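Fekel open day: two arms, one table, no coffee

Reviewed by Renu Gautam
Oct 14, 2024

I went to the Fekel open day with low expectations and a tote bag, and came home with the tote bag full of brochures. The thing on show was the Pamia, a two-armed tabletop system that Fekel would like to see in canteens, care homes and the back rooms of hotels. Slots were 20 minutes each, by sign-up sheet. I got the one right before lunch, when everyone's patience is at its best.

Our host was Ülle Sepp, who runs the demo bench and has the calm of a person who has restarted the same program many times. She gave us the short version of the sales talk, skipped the slides, and went straight to the table. I could have hugged her.

The task was clearing up after breakfast. You call out what you want moved, she types it in, and the arms get on with it, or think about getting on with it.

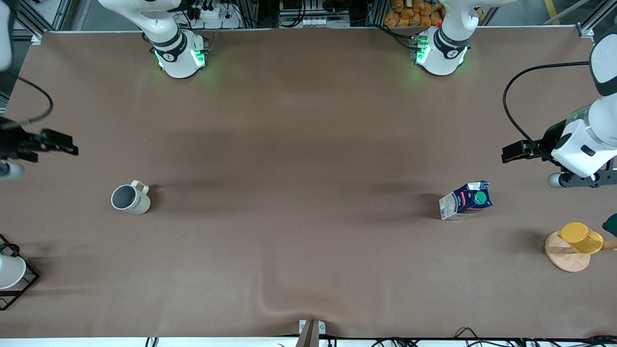
The Pamia bench, with a mug, a carton and a yellow cup waiting their turn.

I asked for the mug first, as any decent person would. The right arm took it by the handle on its second try and set it down again with great care, like a guest who has already broken one. The carton was harder. A box on its side is a wide, slippery thing for two narrow fingers, and the left arm nudged it a good way across the table before getting a hold. Ülle let it struggle. I liked that she didn't reach in and help.

What's good: it's quiet. I've owned blenders that frightened the neighbors, and these two could work next to a sleeping baby. The green lights on the bases are easy to see from the back row, and Ülle says they stay green as long as the arms are happy. The arms also never bumped each other, which is more than I can say for my family in a kitchen.

What's less good: speed. My mug took long enough that I began to plan dinner. The cables need a tidy, too. And the rental price, 328 a day with setup on top, buys a lot of dishwashing from a teenager.

Thakur, the reseller, plans a second open day in February with a newer gripper. I've put my name down. 4 out of 5 for the visit, and a point less for the machine.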